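Stistham Robotics Lab
Handout 4: Where is the gripper, and when?

Last session we assumed the pose of each hand-held gripper arrives clean and on time. It was a lovely session. Today we give that up.

1. Pose from markers
Each gripper carries a cube with a printed square marker. The detector finds the corners, and the solver turns the corners into a position and a rotation. Seen nearly face on, a marker leaves the solver with two tilts that fit almost equally well, and it will switch between them with total confidence. Your wrist did not flip over between two readings. Your log will say it did.

2. Left and right
Assign hands by marker ID, never by which side of the view the marker is on. People cross their arms. Silvia Bednárik's first parser did not allow for this, and she has let me keep it as a warning.

3. Clocks
The pose stream and the finger-width stream have separate clocks. In the Clamitz set you will be using, the offset is 13 ms at the start of each recording and grows from there. Resample both to one timeline before you do anything clever.

4. Gaps
Of 2,334 recordings, 324 have a gap longer than 100 ms. Short gaps may be filled in. Long ones get cut, however nice the rest looks.

Homework: write the flip check and run it on the whole set. Plot the failures. "It looked fine" is not a plot. 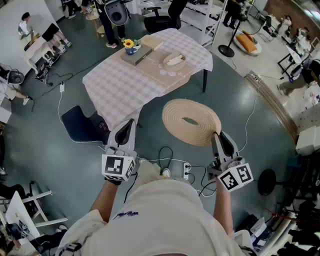

Iveta Zeman wrote in to say that the flip check should run before resampling, or the smoothing will hide half the flips and you'll spend a night blaming the clock.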